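首页 / 图库 / 储物与收纳 / 纺织品 / 联系我们

搜索图库…… 搜索

Stetberg 储物间整理图录：毛巾、金属柜与周边物品

本页收录 Stetberg 储物间八月整理期间的记录。整理范围为柜体、柜旁通道和右侧层架，内容以物品状态、放置方式和后续处理为主，不涉及房间改造。尺寸数据由整理人员现场用卷尺量取，单位为毫米。

储物间原先按到货先后堆放，毛巾、包装材料和五金件混在一起，查找耗时较长。本次改为按材质分区：纺织品归一区，隔热和缓冲材料归一区，文件及钥匙类单独登记。分区编号沿用 Plamar 清单的旧格式，未重新编排。

纺织品区的毛巾均为毛圈织物，按颜色分组。紫色一组用于工作台擦拭，不与浅色毛巾同洗。折叠方法为先对折，再沿长边收拢，毛圈面朝外。清点时逐条展开检查边缘，有脱线的剔出，另袋存放。 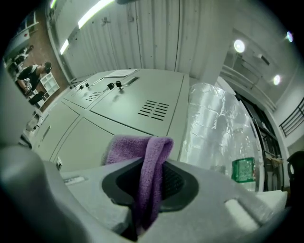
紫色毛圈毛巾，后方为浅灰色金属柜，柜右侧立放一卷银色反射隔热材料。

金属柜：柜体浅灰色，上部面板并排两把锁，钥匙均插在锁上，钥匙头为深色塑料。锁的右侧是凹入式槽形拉手。钥匙编号已抄入登记表，备用钥匙另行封装。

通风部位：上部面板左侧有一小块通风栅，前面板另有两列横向百叶。清洁时用干刷沿百叶方向刷扫，不使用喷雾清洁剂。柜前留出的操作净距为 668 毫米，满足柜门全开。

柜顶：规定只允许放置单张纸质文件，不放重物，不叠放纸箱。纸张用完后归入文件夹，当天清走。

隔热卷材：银色反射面，外包透明塑料膜，竖直存放。标称卷长在 Doteo 出库单上有记录，本页不重复。竖放可避免反射面压出折痕，但底部须垫平，靠墙一侧不得接触尖锐边角。裁切后的余料卷紧，用纸胶带固定，在胶带上写明裁切月份。

瓶装物：透明塑料瓶，绿色标签，白色印字。瓶类一律不与纺织品同层，整理结束后移至瓶罐区，标签朝外。

层架：黑色金属层架位于房间右侧。相邻的一组空架量得宽 1,068 毫米，高 1,330 毫米，计划用于存放清洗后的毛巾。层板间距暂不调整，待 Brunet 收纳盒到货后按盒高确定。深色物品在层架上不易辨认，建议在层板前沿加贴浅色标签条，字高不低于 10 毫米。

缓冲材料：白色泡沫块按厚度分装，碎屑较多的单独装袋。泡沫与毛圈织物接触后容易带屑，两类物品不得共用一个收纳盒。

毛巾存放补充说明：

毛巾入架前须完全晾干。叠好后横向并列，折边朝外，取用时不必翻动整摞。每层限放一种颜色。用过的毛巾不回架，直接放入待洗袋。紫色毛巾首次洗涤须单独进行，水温 30 度，不加柔顺剂，以免影响毛圈吸水性能。脱水后抖松再晾，不用高温烘干。边缘有挂环或线圈的，晾挂时以挂点受力，不夹毛圈面。

登记表更新：

原表中“布类”一栏拆为“毛圈”和“平织”两栏，“柜内”与“柜顶”分开填写。隔热卷材增加“是否开封”一项。旧表保留 2 份，一份存文件夹，一份随 Plamar 清单归档。

收纳盒到货后补充层架部分的图录，层板间距数据同时更新。

分享 4　评论 2　收藏

上一组　返回图库　下一组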